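Rawiri Tomoana
Hatville Robotics Club, garment stream

1/ Progress thread for the Hatville student manipulation project, Term 3. Scope this year: one folding task, demonstrated with two hand-held grippers, then a policy trained on the demonstrations. Team is Doaa Soliman (data), Tayla Ruawai (hardware), me (training and eval).

2/ Task definition. One garment, starting crumpled or half folded on a bed. Finish state: folded flat, closure facing up, no sleeve or leg outside the outline. The operator may regrasp as often as needed. Dropping the garment off the bed ends the episode.

3/ We began in July on a bench with plain cotton T-shirts. The policy learned the bench. Move the shirt to a different surface and it reached for a point in the air beside the hem. Fair enough, it had never seen anything else.

4/ So collection moved to people's homes. Patterned blankets, cushions, whatever light there is. Club rule is that the bed stays as found. Tayla wanted to strip the covers for the first session and was outvoted.

5/ Current garment class is denim. It's stiffer than jersey and holds a crease, so a fold stays where you put it. The downside is bulk at the seams and hardware at the closure. Buttons are a poor grasp point: the pads ride up on them and slip.

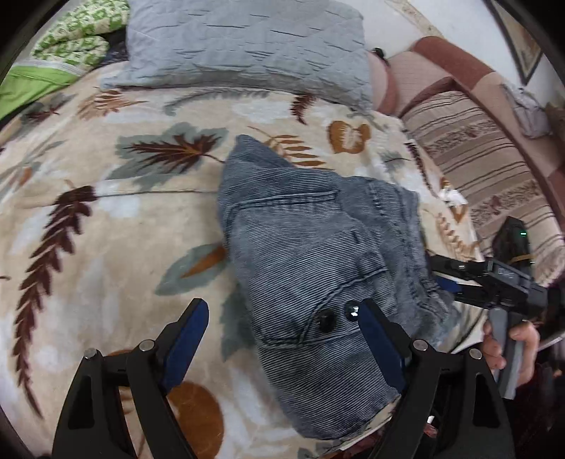
6/ Grasp notes for denim, as given to new operators:
Approach low, with the jaws either side of a single layer.
Take the fabric next to a seam, clear of the buttons.
Close fully before lifting. A partial close looks fine on the video and drags in practice.
Keep the second gripper on the cloth until the first has released.

7/ Hardware. The jaws are a pinned linkage and the pins work loose. Tayla now checks every pin before a session and again at the break. In the last block we lost 2 episodes to a pin backing out, both on the same gripper. Retaining compound is on order from Clulance. Until it arrives we're using nail varnish, colour optional.

8/ Finger pads. The first set was too hard for denim and polished up after a few sessions. The replacement is a softer mix that Kirsty Grimshaw poured in the school workshop. Grip is better. Wear is worse. We'll log pad age with each episode from now on, and should have done so from the start.

9/ Data. Doaa reviewed the last block and rejected 19 episodes. Most were the same fault: the operator's wrist turned the gripper side-on and tracking drifted for the rest of the fold. Another 6 were kept but trimmed at the start, where the operator was still deciding where to grab.

10/ Side effect of the review: we've stopped counting attempts per hour as a target. It made people rush the release, and a rushed release pulls the top layer skew.

11/ Training. Same architecture as the T-shirt run, with image augmentation turned down. Heavy colour jitter was hurting on patterned bedding. My guess is that it breaks the cue separating garment edge from printed pattern. I haven't run the ablation, so treat that as a guess.

12/ Question from Rutilio Barajas at the Herath club: why not a depth sensor? Cost, mostly, and thin fabric on a soft blanket gives very little height difference at the hem. Denim would be the easy case. We'd still need something else for shirts.

13/ Open items: pad wear log, wrist angle warning for operators, one more house for the held-out set. That house doesn't get used for training under any circumstances, Tayla.

14/ Eval sheet and the operator checklist are in the Jondo folder. Club members already have access. Other schools can message me and I'll send a copy.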